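3.2 Handling of knit garments before folding

The laundry set used at Skastgate was assembled by Sheena Hepburn from worn household clothing. It holds 100 items, most of them knits in gray and blue-gray, and every item was washed 6 times before it entered the set. New garments were left out of this part of the study. Sizing in a new fabric keeps it stiff for the first few washes, and a stiff shirt holds a crease that a worn one lets go.

We distinguish between the grip point and the free cloth. The grip point is where the knit is gathered and held; the free cloth is whatever hangs or spreads away from it. Fine knits gather into a narrow bunch under light pressure – woven cotton tends to fold flat – and the direction of the folds near the bunch was noted on the Puvis sheet for each item (Figure 2).

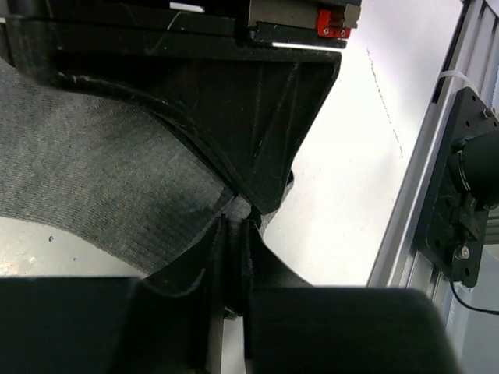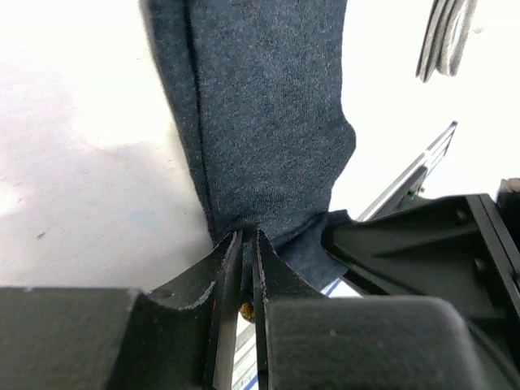
Figure 2. Knit fabric gathered at the grip point.

Why was the cloth not ironed between trials? Ironing presses a line into the knit, and the next fold tends to follow that line. Each item was shaken out by hand instead and left flat on the table for two minutes.

Items were then sorted by weight on the Enach scale. Anything over 800 grams, mainly heavy sweaters and one lined hooded top, was moved to the bulky group and is treated in Section 4. The remaining items were folded in the order given by Chowdhury's list, with sleeves turned in first and the hem brought up to the collar. Socks were paired before folding. A sock whose partner was missing stayed in the basket and was entered as unpaired.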